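Pressing a short run of vinyl for a local band, is 100 copies realistic?

Posted by Mirjam Gisler

We're a four-piece from Comthorpe, mostly slow instrumental stuff with a drum machine and one real drummer. We finished mixing six songs in March and people at shows keep asking for a record. The plant at Bisstead will do 100 as a minimum. We have the files at the level we put them online. Do they need to be mastered again for vinyl, and is 100 a sensible number when we usually play to small rooms?

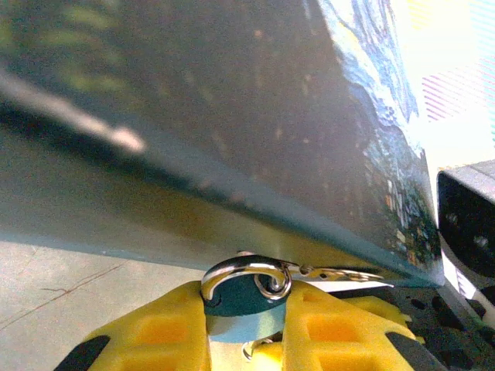

We'd also like to know if a plain sleeve with a sticker looks cheap. Our bass player thinks so. I don't mind it.

Hubert Tanner

Get a separate master. Online files are often pushed loud, and a cutting engineer will have to turn them down anyway. Ask for a version with less limiting, and tell them which song ends each side. Put the quiet one last. The inner grooves lose some top end and bright cymbals suffer there.

I did 108 copies of my first record under the name Tanner. The extra eight were overs from the plant and I paid for them. Check your quote for that. I sold most at shows and the rest sat in my hallway for two years. Order a test pressing and play it on a cheap turntable as well as a good one. If it skips on the cheap one, you want to know before the full run.

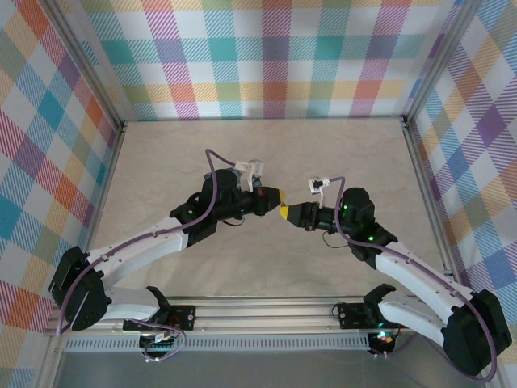 Can we skip the test pressing to save money?

You can at some plants, but then you have no say if the cut is bad. I would drop the colored vinyl first.

cundham_tapes

Do tapes. Cheaper and quicker. My friend's band in Cundham had 3000 plays on one song and still sold only a handful of records. Plays don't mean sales. Plain sleeve is fine, everyone does it.

Comments

lowend6: Agree on the separate master. We didn't bother and side two sounds dull.

Mirjam Gisler: Thanks both. We're going with 100, plain sleeves, test pressing included. Bass player was outvoted.

petra k: Does Bisstead take a deposit or the full amount up front?

Hubert Tanner: Half when I used them. Ask, it may have changed.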